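Jomach Living Room Package
Two-arm mobile unit with the Soft Goods skill set

Home > Robots > Household > Jomach

Availability: lease only, shipping from September
Carry limit per hand: 2 lb.
Skills included: Cushions, Floor Pickup, Table Top
Skills not included: see "What it won't do," which is the longer section

The question we get most is whether a machine can do the chores yet. Our sales department would like us to say yes. Our service department has asked for a word first.

The Jomach can do part of the living room. It has two arms, two five-fingered hands and a great deal of patience, and it has been trained on the sort of mess that collects near a couch. It doesn't cook or do stairs, and it has no opinion on where the remote went. If you have a teenager, you already own something with similar specifications, but ours answers when spoken to.

Cushions

Throw pillows are harder than they look. A pillow has no handle, it changes shape when you grab it, and there's no agreed spot where it belongs. Most people solve this by flinging it at the couch and walking away. We spent 14 months on the same problem and arrived somewhere close by.

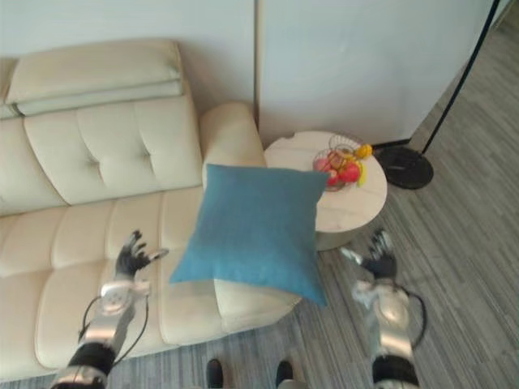
Blue throw pillow in midair between two open hands. Fruit basket on the side table, well within range.

The Cushions skill covers square pillows with a plain or lightly textured cover. Beads, tassels and anything knitted by a relative are outside the warranty. You can choose Place or Release in the app. Place is slower and gives a tidier result. Release is what everyone uses.

Ilze Paju, who runs our home trials, scores each pillow on a simple scale: on the couch, near the couch, other. She won't round up, and she has been asked.

Floor Pickup

This skill is for cushions and light items on carpet or hard floors. The unit needs a clear path as wide as its shoulders, plus a bit for the elbows. It copes well with busy carpet patterns, which used to make the older Kuusk model stop and think until someone came and turned it around.
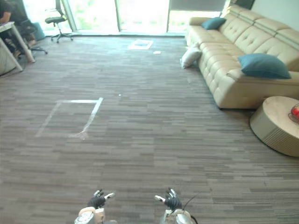
Cream sectional with teal cushions on the seats and a white one still on the floor by the far armrest.

During setup you can mark zones on the floor with white tape. Use good tape and press the corners down. Cheap tape curls, and the unit takes a curled corner for an item to be picked up, which leads to a long afternoon for both of you.

Small flat things are the weak spot. A business card on carpet is a five-second job for you and a research program for us. The Jomach will find it and hover over it, then usually report it to your phone. Some customers find this helpful. One described it as being tattled on by a coat rack, and we've passed that along.

What it won't do

— Laundry. It can hold a shirt. Holding a shirt isn't laundry.
— Dishes, except to stand near them.
— Anything under the couch.
— Fitted sheets. We tried once, in a back bedroom, and don't discuss it.
— Straightening a room the way your mother-in-law would. It will straighten it the way it was shown, every time, including the mistakes.

Speed

A person can reset a couch in less time than it takes to read this paragraph. The Jomach can't. It's meant for people who would like the job done while they're doing something else, and who won't stand in the doorway watching. (You will stand in the doorway watching. Give it a month.) 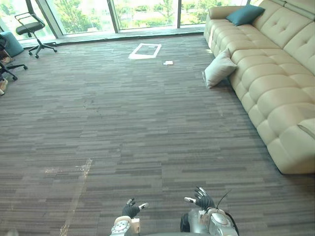 Open carpet toward the windows, with a taped rectangle ahead and a white pillow tipping off the front edge of the sofa.

Shop and office use

Floor Pickup also runs in showrooms and waiting rooms, under the Zirnness commercial plan. The plan adds an extra battery, longer support hours and a sign reading PLEASE DO NOT HAND THINGS TO THE ROBOT. Order two signs.

For shelving, bins and anything heavier than a pillow, look at the Rernulmont cart instead. It has one arm and no charm, and it does a full shift.

In the box

Jomach unit, charging dock, 100 feet of floor tape, two spare fingertip sets, setup card. The complete manual runs to 987 pages and is supplied as a download. Page one covers the stop button, so at least read that far.

Related: Kuusk (refurbished) | Rernulmont cart | Spare fingertips | Floor tape, white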